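Workshop notebook, Trundlow evaluation bench
2022-09-11
Entry by Snædís Fogh

Subject: Horo hand-held gripper kit, supplied on trial by Adalis. Second entry. The first, from July, covers unpacking and the supplier's paperwork and is not repeated.

The purpose of this review is to decide whether Trundlow should purchase the kit outright, lease it through Adalis, or return it at the end of the trial period. The quoted purchase price is 3897 dollars. The lease is 321 dollars per month and includes replacement fingers but not shipping. Colleagues who wish to see the quotation should ask me for the folder and not write to Adalis separately, as two of us did so in July and received different answers.

Work on this date concerned cables. The tasks previously tried (cups, cartons, folded cloth) are all forgiving of a poor approach angle. A cord is thin and is fixed at one end, so the operator must decide where along its length to close the fingers. The instruction given was to take the cable near the power strip, lift it clear of the desk, and set it down again without moving the strip.
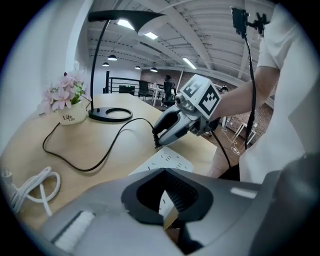 The protocol called for 20 repetitions per operator, with a pause at the halfway point. Operators were asked to keep the printed markers facing outward and to avoid turning the wrist so far that the housing was hidden by the forearm. The manual treats this in a single sentence. Adalis should be asked to expand it, preferably with a drawing.

Observations on handling:

The curved fingers close well on a cable when the approach is from above and to one side. A flat approach tends to push the cable along the desk before the tips meet. I would like this confirmed by a second operator before it goes into the report.

The kit's own trailing lead is a nuisance. It hangs where the operator's other hand wishes to be, and on a desk that already has a lamp cord and a power strip it adds to the clutter. A clip at the elbow may be enough. Manalo offers a comparable kit with a battery, but their sales office has not yet replied regarding weight.

Grip fatigue was reported after the pause. No change to the protocol is proposed until the spring tension has been checked against the manual.

The supplier states that the finger pads are good for 2000 closures. We have no means of verifying this within the trial and the figure should be reported as the supplier's own.

Outstanding:
Request revised manual page from Adalis.
Obtain weight and lead time from Manalo.
Repeat the cable task with the lamp moved off the desk.
Confirm whether the lease price holds if we take a second unit.

S.F.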